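Über uns

Omemari ist eine App für gemeinsame Erinnerungen. Familien, Vereine und Freundeskreise sammeln darin Fotos, Tonaufnahmen und kurze Texte zu einem Ereignis und ordnen sie auf einer Zeitleiste an. Wer eingeladen ist, kann ergänzen, korrigieren und kommentieren. Öffentliche Profile gibt es bei uns nicht, Werbung auch nicht.

Wie es angefangen hat

Die Idee stammt von Esther Swai. Nach einem Familientreffen lagen die Aufnahmen auf neun verschiedenen Telefonen, dazu kamen Sprachnachrichten in drei Chatgruppen. Ein halbes Jahr später waren die meisten davon nicht mehr auffindbar. Esther schrieb einen ersten Prototyp, der nur eines konnte: Dateien aus mehreren Quellen nach Aufnahmezeit sortieren und Doppeltes aussortieren. Idrisa Kashindye übernahm kurz darauf die Serverseite. Im Februar ging die erste Testversion an 28 Haushalte.

Der Prototyp hieß intern Pestard. Der Name steht noch heute in einigen Fehlermeldungen, die wir nach und nach austauschen.
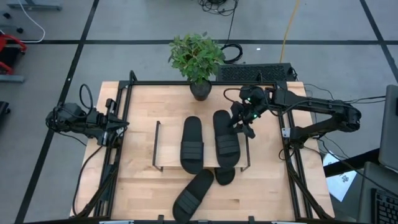
Idrisa Kashindye: Ich war damals gegen die Zeitleiste. Mir schien eine einfache Ordnerstruktur ausreichend, und sie wäre in zwei Wochen fertig gewesen. Die Testhaushalte haben das anders gesehen. Fast alle suchten nach »dem Abend, bevor wir abgereist sind« und kaum jemand nach einem Ordnernamen.

Seitdem ist die Zeitleiste der Kern der App. Alles andere – Kommentare, Tonspuren, Druckexport – hängt an ihr.

Was wir heute machen

Omemari läuft im Browser sowie auf Android und iOS. Die kostenlose Fassung umfasst 300 Einträge pro Sammlung. Das reicht für eine Hochzeit oder eine längere Reise. Für größere Bestände gibt es Omemari Plus mit 2000 Einträgen und einem gemeinsamen Archiv für mehrere Sammlungen. Vereine und Schulen erhalten auf Anfrage einen eigenen Tarif.

Neben der App betreiben wir Rusero, einen Importdienst für ältere Datenträger und abgeschaltete Onlinealben. Rusero liest die gängigen Exportformate ein und übernimmt Bildunterschriften, soweit sie in den Dateien enthalten sind. Fehlende Datumsangaben lassen sich von Hand nachtragen, auch ungenau, etwa als »Sommer« oder »vor dem Umzug«.

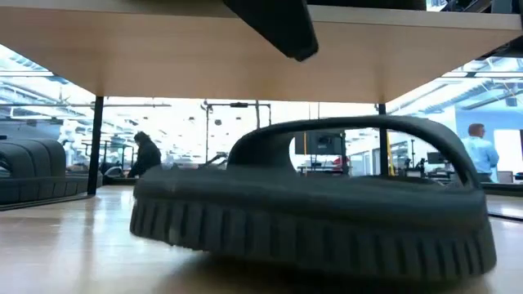
Gummisandale auf hellem Holz

Die Arbeit verteilt sich auf zwei Gruppen. Esther leitet Gestaltung und Produkt, Idrisa die Technik und den Betrieb. Anfragen an den Support beantworten wir selbst, jeweils wochenweise abwechselnd. Wer eine Funktion gebaut hat, liest also früher oder später auch die Beschwerden darüber. Eine Telefonhotline haben wir nicht, auf E-Mails antworten wir in der Regel am nächsten Werktag.

Finanzierung

Wir finanzieren uns über die Abonnements und über eine Beteiligung der Quintero GmbH, die einen Minderheitsanteil hält. Quintero hat keinen Zugriff auf Nutzerdaten und entscheidet nicht über die Produktplanung. Am 13. Mai 2024 zählten wir 1509 zahlende Sammlungen. Gezählt wird pro Sammlung, da sich oft mehrere Personen ein Abonnement teilen.

Umgang mit Daten

Inhalte werden verschlüsselt übertragen und verschlüsselt gespeichert. Gesichtserkennung setzen wir nicht ein. Personen lassen sich markieren, aber nur von Hand und nur innerhalb einer Sammlung. Wer markiert wurde, bekommt eine Nachricht und kann die Markierung entfernen.
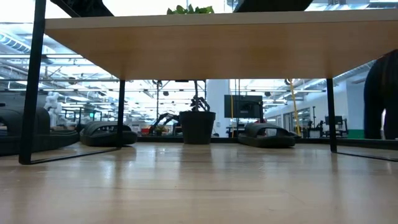
Was geschieht mit einer Sammlung, wenn das Abonnement endet?
Sie bleibt lesbar und kann vollständig heruntergeladen werden. Neue Einträge sind erst wieder möglich, wenn das Abonnement verlängert wird oder die Sammlung unter die Grenze der kostenlosen Fassung fällt.

Mitarbeit und Kontakt

Zurzeit suchen wir Unterstützung für die Android-Entwicklung, in Teilzeit oder Vollzeit. Eine kurze Nachricht mit ein oder zwei Arbeitsproben genügt. Presseanfragen gehen direkt an Esther Swai, technische Fragen zu Rusero an Idrisa Kashindye. Beide sind über das Kontaktformular erreichbar.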